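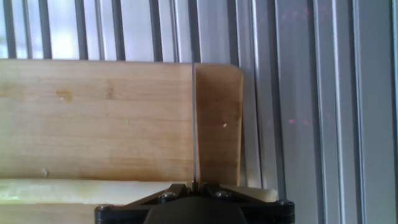 4. Setting the finger gap on the Gikell arm

I wrote this section after our first club season, when I had to redo the gap on every arm we own. Mariann Tóth checked it against the Paiva board we use now, so the menu names should match what you see. Plan on 40 minutes your first time through (I'm down to 16, but I've had practice!).

Before you start, park the arm and close out of any Cetis program that's still running.

1. Turn the speed dial down to its lowest setting.

2. Open Setup, then Fingers, and press Zero. Keep your hands back while the arm looks for its stop.

3. Type 126 in the Closed box and press Save. That's our club number - yours may end up a little higher or lower.

4. Press Close. The two tips should meet evenly. If one gets there first, open them again and loosen the small screw on the slow side a quarter turn.

5. Slip a strip of notebook paper between the tips and give it a gentle tug. You want it to drag without tearing.

6. Set Grip Force to 70 and run Close five more times, checking with the paper on the last one.

CAUTION: Never adjust a screw with the fingers under power. I pinched a thumb that way in May and it hurt for days.

Note: If you swap in the long Plerkley tips, go back to step 2 and do the whole thing over. The old zero won't carry across, and I've lost an entire practice chasing that one.

Write your final Closed number on tape and stick it to the base of the arm. Then go on to section 5, where we teach the pickup points.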